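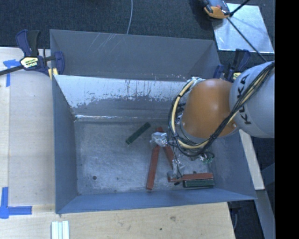
Sarmiento rep was already objecting when minutes started: the city can't call it a loan if there's no repayment date in it, and her members found out from the newspaper.

Housing & Finance Subcommittee, 30 October 2022

**Urholm flats, bridge financing**

- 102 units, 50 of them non-market. Builder Fatmont, lender Vikov.
- Vikov has stopped draws till cost overrun is sorted. Staff asking council to cover the gap short term.
- Legal: in camera vote in June was allowed under the charter, but the amount could of been released after. Wasn't.
- Sarmiento neighbourhood assoc. wants the term sheet public. Staff say commercially sensitive. Long back and forth, not minuted.
- Question whether the city ranks behind Vikov if Fatmont defaults. Yes, second charge on the land only. Several members unhappy with that, asked why it wasn't in the report.
- Non-market units: can they be sold off to recover costs? Legal to check covenant.

Moved: defer further advance until a redacted term sheet is tabled. Carried, 2 opposed.

**Correspondence**

Some 300 letters recieved on Urholm, mostly against. Clerk to post summary online. Request to extend the comment period, refered to next meeting.

**Parking levy**

Held over, no time.

**Actions**

- Legal: covenant advice, in writing
- Finance: redacted term sheet, plus cost to date
- Clerk: letters summary; book bigger room, people were standing in the hall

Adjourned 9:40. Next mtg tba, cheque with clerk re room.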